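Visit report: Skenora open day, April

Skenora opened its robot test building to visitors in April, and I went for the afternoon session. I work in maintenance at a packaging plant that has two arms on the line and is thinking of adding a third, so my interest was mostly in what breaks and what people do about it. Skenora had put that on the program this year. The main talk was titled "The Flutach Stop" and dealt with a fault that took one of their cells out of use over the winter.

Sign-in was at 1 p.m. at the side entrance. The front lot was closed for paving and the signs for the other lot were hard to find. Visitors got a badge, safety glasses and a sheet with the emergency exits marked. Closed shoes were required and two men in sandals were sent back to their car.

The first stop was the cell itself. It has a fenced area with an interlocked gate, a light curtain on the loading side and a Brunner arm on a steel pedestal. The control software is called Flutach and was written at Skenora. The cell handles small household goods for a customer that packs mixed orders, which means cups, jars, small vases and other things that come in odd shapes and break easily.

Tiago Teixeira runs the cell and did the talking. The fault happened at 2:40 in the afternoon, partway through a long unattended run. The arm had completed 1,055 picks. On the next one it moved down to the tray, closed early, and kept pressing down after it should have stopped. It broke a jar, bent one finger and pushed the tray out of its clamps. The gate was shut and there was no one inside the fence. The arm stopped on its own torque limit, and an operator then hit the emergency stop.

Teixeira had the bent finger with him and passed it around. The bend was close to the mounting screws. He said the finger itself was cheap and the cell was still down for 13 days, most of which went into finding out why the software had let the arm keep going.

The first guess was the force sensor in the wrist. It was swapped and the old one was tested on a bench, where it read correctly. The second guess was a loose cable, and a whole day went into wiggling connectors. The real cause was in the way Flutach handled a late message. The camera computer had sent a position, the arm had started to move, and then a second position arrived for the same object with an older time stamp. Flutach accepted it. The new target was 57 millimeters lower than it should have been, under the surface of the tray. The force check that ought to have caught this had been switched off during fast approach moves, to avoid false stops, and the arm still believed it was in one.

After that we went upstairs to the simulation room, where Tarcísio Fagundes and one other engineer rebuild faults before anyone is allowed to retry them on the real arm. They use a package called Likurix. Fagundes explained that they run pick attempts on all kinds of cluttered tabletops, with the gripper coming in at awkward angles near things like vases, bowls and pitchers, and feed in late or wrong positions on purpose. The fault came back on the second evening of trying.
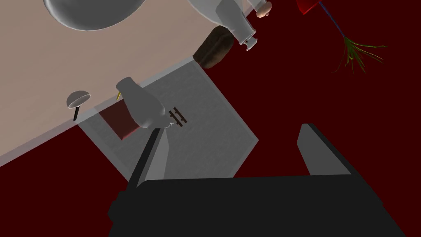 Why didn't the light curtain or the gate stop the arm?

They are there to protect people, and they only react when someone reaches in or opens the gate. The tray and the objects are inside the guarded space, so the arm can hit them without either device noticing. Stopping that kind of contact is the job of the force limits and the control software.

The fix came in several parts. Flutach now throws out any position older than the last one it used. The force check stays on through the whole move, with a higher limit for the fast part, and the false stops that people were worried about have been rare. There is also a fixed floor height stored in the arm controller, separate from Flutach, and the arm will not go below it whatever target it is sent. Teixeira thought that last one should have been there from the start. It took him less than an hour to set up.

I asked about the restart, because that is where we have had trouble at our own plant. After the stop, the arm was still pressing into the tray with the brakes on. The operator's first idea was to reset and jog it up from the pendant. The shift lead told him to wait, and they cut the power and locked it out, supported the arm with a strap from the overhead hoist and released the brakes one at a time. There was a written procedure for this, but it was in a binder in the office. It is now laminated and hangs by the gate, and new operators have to walk through it before they are signed off.

The demonstration at 3:30 was short. They ran the cell at reduced speed and sent it a false target from a laptop. The arm stopped well above the tray and the stack light went red. They did it again with a foam block on the tray, this time with the floor height turned off so that the force check had to do the work. The block was dented and the arm stopped. Some of the group wanted to see it at full speed and Teixeira said no.

Questions ran long. One woman from a bottling company wanted to know if the customer had been told, and they had, the same afternoon. Another visitor asked why unattended runs were allowed at all with the force check partly off. The reply was that the setting had been made for a supervised test and was never put back. Setting changes now need a second name on them and expire after the shift.

A few notes for anyone going next year. The simulation room is small and hot, and the people at the back could not hear much, so get up the stairs early. Coffee was in the hallway by the loading dock. Handouts ran out before our group got to them, but the front desk takes email addresses and mine arrived two mornings later.

For our plant, I have put the floor height check and the posted recovery procedure on the list for the next shutdown. I also want to look through our own saved settings – I know of at least one speed limit that was changed for a test and I could not say if it was changed back.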